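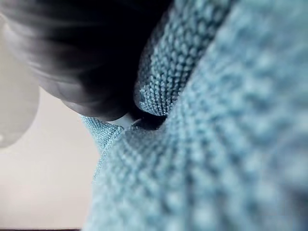

La pinza volvió a cerrarse sobre el trapo azul y ella contuvo la respiración. Llevaba desde enero con el brazo atornillado a la mesa de la cocina, un Jatier de segunda mano al que le había cambiado 2 motores y casi todo el cableado.

— Despacio — le dijo, como si pudiera oírla.

En la pantalla, el intento 78. El programa de doblado lo había escrito de noche, después del turno en Wokska, y tenía un fallo que no encontraba: el dedo apretaba bien y soltaba demasiado pronto. Bajó la fuerza a 30. Luego a 21.

Su madre doblaba la ropa sin mirar, hablando por teléfono con el auricular sujeto en el hombro. Ella había intentado explicarle una vez lo difícil que era eso para una máquina. Su madre le contestó que para una hija también.

Pulsó la tecla. El motor de la muñeca zumbó y el brazo empezó a subir. Apartó la taza, por si acaso, y apuntó la hora en el cuaderno.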